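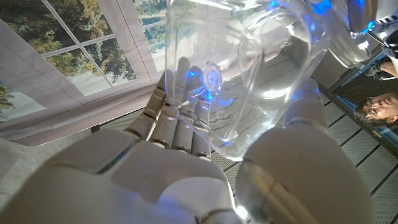 The Thaler Dressage Club is delighted to announce that Serora has agreed to become title partner of its young horse series, beginning with the August show at Rokurley. The agreement covers all 13 qualifiers and the final, and it brings with it a new freestyle class for five- and six-year-olds, something our members have been requesting for longer than we care to admit.

Last season the series welcomed 247 horses and 1032 starts, a wonderful turnout for a club of our size, and we are so grateful to every rider, groom and patient parent who made the trip. With Serora's help, entry fees will stay where they are -- a relief to many families, we know -- and the Histo arena will have new footing before the first qualifier.

Riders who have already entered do not need to do anything further. Class times will be posted at Rokurley and mailed to all entrants along with stabling details. New entries are warmly welcomed through the club office, and please remember to include a copy of your horse's passport.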